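The tin shelf, and what April does to a cook

April is a funny old month for anyone who tries to eat what's growing. The leeks have gone woody, the last of the stored apples taste of the box they were kept in, and the asparagus everyone keeps writing about is still two weeks off and costs a fortune when it does turn up.
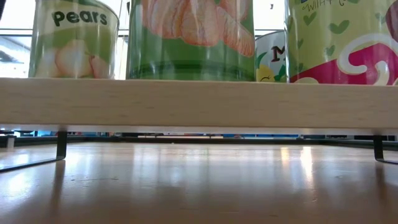
My gran called it the hungry gap, and she dealt with it the way she dealt with most things, by opening a tin. I was a bit of a snob about that in my twenties. I'm not now. I've been cooking out of tins for most of this month and I've had some of the nicest puddings of the year, so I thought I'd give this edition over to them and leave the rhubarb for next time (sorry, rhubarb people, I know you're waiting).

What set me off was a clear-out. I was meant to be looking for the big roasting dish and ended up sitting on the kitchen floor reading dates. Mostly fine! One jar of something from a holiday in Mutdale that I can't identify and am frankly scared to open – it's gone out to the shed while I make up my mind. But plenty of good stuff too, bought in a careful mood and then forgotten behind the flour.

So, pears. Fresh pears are a nuisance in spring. They're hard for a week and then brown by the time you've found a knife. A tinned pear is ready when you are. Drain it well, and I mean leave it in a sieve while you go and do something else, then pat the pieces dry with a clean tea towel. Lay them in a buttered dish, pour over a thin batter (two eggs, 60g of plain flour, 70g of sugar, enough milk to make it run off the spoon like single cream) and bake it in a hot oven till it's puffed up and brown at the edges. It sinks the minute you take it out. It's supposed to. Eat it warm with cold cream and don't invite too many people.

Keep the juice or syrup, by the way. I boil mine down with a slice of ginger and have it over porridge, or with fizzy water if I'm pretending to be on holiday.

Chickpeas next, because several of you wrote in after the March edition. Pankaj Maurya sent me his way of doing them, which is to fry them in far more oil than feels decent, with cumin seeds, until they rattle in the pan, and then tip in a chopped onion and a lot of lemon at the end. I've made it three times. The first time I didn't dry the chickpeas and they spat at me so badly I had to stand in the hall. Dry them.

I also went over to the Grewal shop in Vernlow, the one past the bus station, and came home with far too much, including a tin of mango pulp that's bigger than my head. I've plans for an ice cream. If it works you'll hear all about it, and if it doesn't I'll probably tell you anyway.

One last thing on storage. Please don't put half a tin of tomatoes in the fridge still in the tin. Scrape it into a jar or a tub with a lid, and use it up in a couple of days. I still catch myself doing it late at night when the washing up's done and I can't face another bowl.

Next month: rhubarb, I promise, and a reader's recipe for green soup.

Filed under: Store cupboard, Puddings, Letters from the kitchen

3 comments

Sneha Vishwakarma
Made the pear thing last night with a bit of cardamom in the batter. Very good. Mine took longer than I expected but my oven is ancient.

mo_in_distevero
Is it all right with self-raising? It's all I've got in.

Pankaj Maurya
Glad the chickpeas went down well! Try them with a spoonful of yoghurt on the side. And yes, dry them, I did say.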